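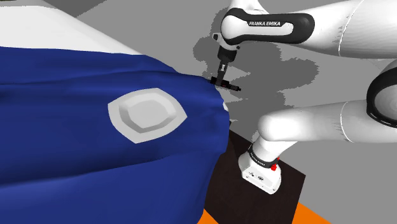 I got to the Toprak open day a good 15 minutes early and still ended up at the back of the line for badges. Wednesday mornings are clearly when everybody in Pandasville takes a day off. The building used to be a carpet warehouse, and it still has the big sliding doors and not a lot of heating, so if you go to the next one in April, bring a sweater.

Our group got Philomena Baidoo as a guide, which was lucky, because she runs the teaching room and that was the part I had come for. She started us off in the simulator corner. The task on the screen was a tablecloth job: a blue cloth hanging over a white table, a white plate sitting on the cloth, and one Franka arm next to it with its fingers right at the corner of the fabric. Somebody has to drive that arm by hand the first few hundred times, and that somebody sits in an office chair with a controller about the size of a TV remote. You move your wrist, the arm on the screen moves its wrist. You squeeze, the fingers close.

I asked how many times they had done it. Philomena said 1266 runs that they kept, out of nearly 2000 tried. The rest got thrown out, mostly because the person driving got impatient and yanked. She said you can always tell which ones were recorded right before lunch!

Then they let us try. I went third, after a very calm retired dentist who made it look like nothing. I did not make it look like nothing. The hard part is depth - you think you are right on the cloth and you are hovering over it, pinching air. On my fourth go I got hold of the corner and lifted, and the plate slid straight off the far side. Philomena marked it as a fail with one key and said the failed ones are handy too, for a different project. I choose to believe her.

After that we went next door, where Barış Güneş was showing the other way of doing it, with a real arm. You put the arm in a loose mode, grab it near the wrist and just walk it through the job, like helping a kid hold a pencil. I liked this much better. It is heavier than I expected when you get it going and then it sort of floats. He had us guide it through folding a dish towel, and you could feel right away when you were asking it to bend somewhere it didn't want to. The downside, he said, is that your own arms and head get in the way of the cameras, and you can't do 500 of them in a day without needing a massage.

A man from Trendetti (they make shelving, I think, he had the jacket on) kept asking when it would be able to do laundry. Barış was very patient. His answer was that cloth is the worst thing you can hand a robot, it never lies the same way twice, and he would be happy with one tablecloth.

Lunch was from the Flilelero truck in the parking lot. Get the bean one and skip the chips. Parking is free if you show your badge on the way out, which I found out after I had paid. Sign-up for April is on the sheet by the front desk, and the teaching room slots were half gone by the time I left.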